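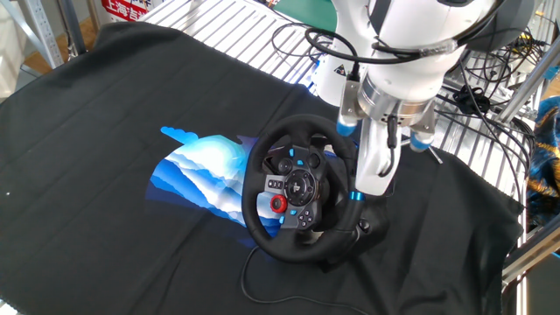
Racing wheel with red dial, on black cloth

Remortgaging a converted building with a flat above – lender wants a new valuation?

Asked by Rizwan Sivakumar in Property finance

I own a converted chapel in Humthorpe, freehold. The ground floor is a workshop and small showroom let to a business tenant, and there are 4 flats above let on ordinary tenancies. The current loan is with Trurside and the fixed period ends in November. They have offered to move me on to a new rate but it is a good bit higher than I hoped, so I went to a broker who came back with terms from Cleris.

The loan outstanding is £666,000. Cleris say they will match that and add a little for roof repairs, but only after a full valuation and what they call a review of the mixed use. Trurside lent on a valuation done when the conversion was finished and have never asked for another.

My questions are:

Can I give Cleris the old valuation report to save paying twice? It was a long and detailed report and nothing has been altered in the building.

Does the ground floor being a business make the whole thing commercial? The flats bring in most of the rent.

The commercial lease has 12 months left to run. The tenant says he will renew but has not signed anything. Will that count against me?

I have read the Trurside offer twice and can't see an arrangement fee on it, but the Cleris one has a fee, a valuation fee and their legal costs as well as mine. I would like to know if I am missing something before I turn Trurside down.

Answer from Krisztina Kun

I have refinanced two mixed buildings, one of them a former school, so I will take these in your order.

The old valuation. Almost certainly not. The report is addressed to Trurside and the valuer owes a duty to them, so another lender can't rely on it. You can sometimes get a report re-addressed if it is only a few months old and the valuer is on the new lender's panel. Yours sounds much older than that. Send it to the broker anyway. The floor plans and the planning history will be useful to the new valuer, and mine knocked a bit off the fee when I supplied them.

Mixed use. It varies. Some lenders look at the share of floor area, others at the share of rent, and a few treat any shop or workshop on the title as commercial and price it that way. Ask Cleris in writing which test they use. If they go by rent you may well be on the better rate, as you say the flats bring in most of it. If they go by area, measure it before the valuer does.

The lease. Yes, it will come up. A valuer will look at the unexpired term and may value the ground floor as if it were empty, or allow for a gap while you find someone. My lender wanted a signed renewal before completion and it held us up for weeks. If your tenant is willing, get heads of terms signed now. Find out too if the present lease is inside or outside the 1954 Act. If it is inside, he has a right to ask for a new one, and your solicitor can say so in the report on title.

On fees, add up everything over the length of the fix, not just the first year. Include:

Arrangement fee, and if it is added to the loan, the interest on it
Valuation
Both sets of legal costs
Broker's fee
Any exit fee on the Trurside loan
Early repayment charge if you complete before the fixed period ends

The last one catches people. Ask Trurside for a redemption statement with a date on it, then ask for another for two weeks later. If there is a charge for going early, tell your solicitor the first day you are prepared to complete.

When I did this sum on the school, staying put was cheaper by a small amount, and I stayed.

Answer from Dexter Pruitt

Just go back to Trurside and tell them you have another offer. They dropped mine. Took one phone call. I was with them on a shop with a flat over it, nowhere near as big as yours.

Also commercial is always dearer so don't mention the workshop if they don't ask.

Comment from Krisztina Kun

Please don't follow that last part. The tenancy is on the title and the valuer will walk through it. Leaving it off an application is a serious matter.

Comment from Dexter Pruitt

Fair enough. The phone call bit stands.

Answer from Viktória Somogyi

Agree with most of the first answer. Two things to add.

Check the building insurance. Conversions of this sort are often insured on a rebuild figure set at the time of the works, and a new valuer will give a new rebuild figure. Mine came in some 93 per cent higher than the sum on the policy – old stone walls and a slate roof – and the lender would not release funds until the cover had been put up. The premium went up as well, so that should go in your costs.

Second, the money for the roof. Ask if Cleris will release it all on completion or hold it back until the work is done. If it is held back you need to be able to pay the roofer first.

Allow more time than you think for the legal side. Mine was not quick.

Comment from Rizwan Sivakumar

Thank you all. I rang Trurside this morning and there is an early repayment charge right up to the last day of the fix, which I had not known. I have asked for both statements. The broker says Cleris go by rent. I am seeing the tenant about the heads of terms next.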